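Folding on a Shared Table: What We Learned About Towels
Project report, Household Textiles and Work Methods (second-year elective)
Group members: Farzana Siddiqui, Adeel Ansari, Arsalan Ghauri, Shazia Lashari
Course instructor: Razia Shaikh

1. Why towels

When our group was picking a topic, Arsalan wanted to do stain removal and Shazia wanted to do closet layouts. Farzana asked us all to fold a towel the way we do at home, and we got four different results. Mine (Adeel writing this section) was a sort of lumpy square. Hers came out as a tight rectangle with no hem showing. We spent the rest of that meeting arguing about whose was better, and by the end we had our topic!

Our main question was simple. Does the way a towel is picked up affect how neatly it ends up folded? Most guides we read start with the towel already flat on the table. We thought the steps before that were worth a look, because a towel almost never starts out flat. It starts out as a heap.

2. The room and the table

We worked at a large white table with a curved edge, with shelves and storage bins behind it. Having everything on one big surface turned out to matter more than we expected. On Shazia's desk at home a bath towel hangs over on two sides, and the hanging part keeps pulling the rest with it. With more space you can lay a towel down and leave it alone while you think.

The color helped too. Our towels were gray, and on white you can see right away where the edge is. We tried one round on Farzana's dark dining table and kept losing the hem.
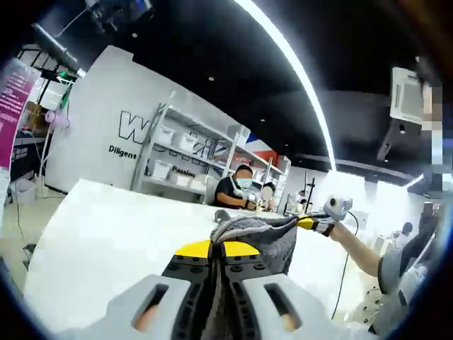

Figure 1. A gray towel bunched up over the white table, with the storage shelves behind.

3. Starting from a heap

We called the starting state "the crumple." To make it fair, each towel was picked up in the middle, squeezed, and dropped from elbow height. Arsalan was very strict about elbow height. He was also the one who kept the log sheet, and over the whole project we recorded 100 folds.

The first step is finding a corner. People do this in different ways, and it was really fun to watch. Farzana runs her fingers along the hem until she hits a thick spot, where the two hems cross. Adeel grabs any edge and lifts, and lets the corners drop into view. Shazia spreads the whole thing out first and then looks. All three work, but they don't take the same time, and they don't leave the towel in the same state. Lifting is quick but it often gives you a twisted towel. Spreading is slower at the start and then the fold itself goes very smoothly.

A thick, fuzzy towel is harder than a thin one here. The pile grips itself, so two layers that touch like to stay together. You pull on one and the other comes along for the ride.

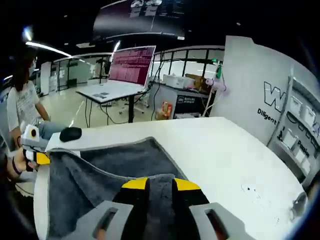 That was the part that changed our plan. We had meant to compare three folds (half, thirds, and roll), but after the first afternoon it was clear that the fold mattered less than how flat the towel was before we began. If there was a wave along the edge at the start, the same wave showed up in the finished stack, only thicker. So we added a smoothing step: one pass with the flat of the hand from the center out to each side, then a tug on the two far corners. It takes a few seconds, and we all agreed it made the biggest difference of anything we tried.

We also learned to fold away from the body. Pulling a towel toward you tends to drag the bottom layer along. Lifting the near edge and laying it down on the far one keeps the bottom where it is.

4. Triangles, by accident

Several times a towel came down with one corner pointing off across the table and the other side tucked under, more or less a triangle. At first we logged these as failed starts. Then Shazia noticed they were quick to fix. One corner is already free and easy to see, so you take hold of it, lift, and the tucked part rolls out. After that we counted triangles as their own kind of start, and Arsalan made a new column on the log sheet for them (he was delighted).

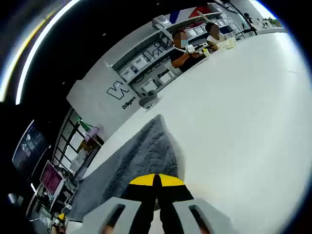

Does it matter which side of the towel faces up?
For a towel with a hem that is turned over on one side, we found it easier to start with the turned side up. The ridge is easy to feel, and it ends up hidden inside the first fold.

5. Two people, one towel

For the last part we tried folding in pairs. We thought two people would be faster every time, and for big bath towels they were. One holds the top, the other finds the lower corners and draws them out — like making a bed. With hand towels, the second person mostly got in the way.

Talking helped a lot. The pairs that said "got it" before the other one let go dropped the towel far less often. Farzana and Adeel never said anything and had to pick theirs up off the floor more than once. 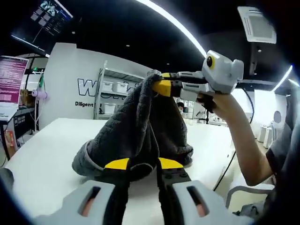
Holding the towel up at one point and letting it hang also gives you a good look at how it wants to fall. The long creases run down from wherever it is pinched. If you pinch at the middle of an edge, the two sides drop evenly and you can lay it down nearly in half. If you pinch in the center of the cloth you get a tent, and a tent is hard to put down in any useful way. We would pass that tip on to anyone.

6. What we would do next

We used only gray towels with a thick pile, so we can't say much about thin kitchen towels or sheets. Shazia would like to test fitted sheets. The rest of us are less sure about that! We'd also like to try people who have never had to fold laundry at home, as all four of us came in with habits we had to unlearn.

Thank you to Razia Shaikh for reading our first draft and telling us to cut the history of towels, and to Arsalan's mother for the loan of her linens in May. The log sheets are in the course folder, along with our notes on the smoothing step.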